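Home Notebook Hands Cameras Parts About

Wernville bench notebook, July
5 min read

Bedroom set, new hands, day two

Started at 8:40 with the Flillelon hands on both arms and the Brerkileo controller running the fingers. Yesterday was nearly all cabling and homing, so today was the first proper go at laundry, and I'm pretty keen on these hands already!

The question from the last entry was whether we keep the old parallel jaws for cloth or go over to fingers for good. Jaws are simple, they close hard, and we know every way they fail. What they do badly is a pile. They pinch one layer, lift it, and leave the rest behind, or they take a corner so small that the whole thing slides out on the way to the basket. I wanted to see if a hand that wraps would get more of the bundle in one go.

Setup notes so we can repeat it:
- mixed whites and darks thrown on the bed, no folding, no sorting
- basket on the floor hard up against the bed
- same start pose each time, arms out wide, thumbs open
- operator on the gloves, no scripted grasps yet
- grip current limited to 50 per cent on the Brerkileo (default is full, much too strong for a T-shirt)

The current limit matters more than I thought it would. At full current the fingers snap shut before the thumb has come round and you get a fist with a bit of cloth poking out the side. At half, the fingers arrive slowly enough for the thumb to get under the bundle first. Ladi Sani had suggested going lower again, and we tried it, but then the fingers stall as soon as the fabric bunches up in the palm. Half it is, for now.

Thumb timing is the other thing. The controller closes all the digits together out of the box. I put in a delay on the fingers so the thumb leads, and the difference was obvious from the first pick. It feels like my own hand now when I'm driving, where before it felt like wearing oven mitts. Very pleased with that one, it's a two-line change.
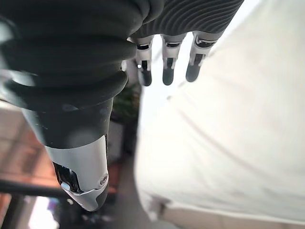
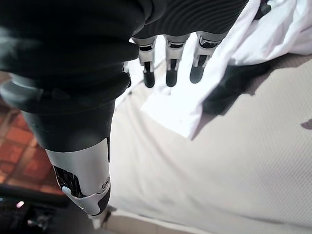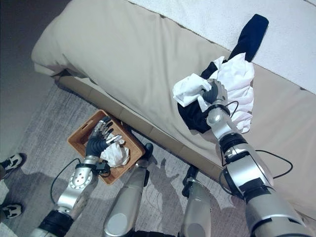 First two off the wrist cameras, the last one from higher up.

Score at lunch was 29 clean picks out of 50 with the hands. "Clean" means the whole bundle left the bed on the first close and was let go inside the basket, nothing on the floor, nothing hanging over the rim. I was strict. A sleeve over the side counts as a miss even though any normal person would call it done. I'll run the jaws through the same count before I say anything grand, but going by the old entries I'd be surprised if they got anywhere near it.

Most of the misses were on letting go. The fingers open well enough, but light cloth clings to the pads and comes back up with the hand. Spreading the fingers wide before the arm lifts helps a lot. Shaking the wrist helps too, though it looks daft and the cables don't love it. I'd like to have the spread built into the release as one move so the operator doesn't have to think about it.

Darks under whites was the worst combination for the operator. From the wrist view the white goes so bright that you lose every fold in it, and the dark piece next to it turns to mush. Auto exposure hunts back and forth as the hand comes in, which makes it worse right at the moment you want to see something. I fixed the exposure at 4 milliseconds for the last batch and liked it much better. The darks are still dark, but at least the view holds steady while you close.

Focus on the wrist cameras: the thumb takes up a big part of the view whatever we do. I had been thinking of that as a fault in the mount. After a morning of driving I'm not so sure. You always know where the thumb is, and that's the digit I steer by. The fingers I mostly let look after themselves. It would be nice to see a bit more of the gap between thumb and fingers, so I might try turning the mount a few degrees toward the palm. Only one side first, so we can compare the two on the same run.

For finding things, the high view is much better. For the last bit of the reach I was on the wrist view every time, and I noticed I'd stopped glancing between the two by late morning. Worth asking the others if they do the same once they've had a turn.

Cables. The loops on the arms are still too generous. There's enough slack to snag on a basket handle, and I caught it once during the reach down. Shorten them, but leave enough for full wrist roll, which I keep forgetting to check until something goes tight. Nwachukwu clips are in the second drawer, the small ones, not the ones with the foam.

Bending down to the basket is slow but steady. The balance settings from last month are fine with the heavier hands on, which was a nice surprise, as I had set aside the whole afternoon for retuning them. Used the time to clean lint out of the finger joints. There was more of it than I'd like after one morning! Tweezers work, compressed air just pushes it in deeper. Add a lint check to the start-of-day list.

One oddity: the Brerkileo dropped the hand connection 2 times, both when I reset the glove while the fingers were still moving. Power cycle brought it back. Haven't managed to make it happen on purpose. If you see it, write down what the status light was doing, I wasn't looking either time.

To do next:
- jaws, same piles, same count
- spread-on-release as one move
- wrist mount turned in, one side only
- shorten cable loops
- try a towel and something slippery
- ask Ladi for the torque logs from the first Flillelon run

Batteries on charge at 4:15, left the thumb delay in the saved config so don't be startled when the fingers come in late.

Contact the bench | © Wernville bench notebook | Back to top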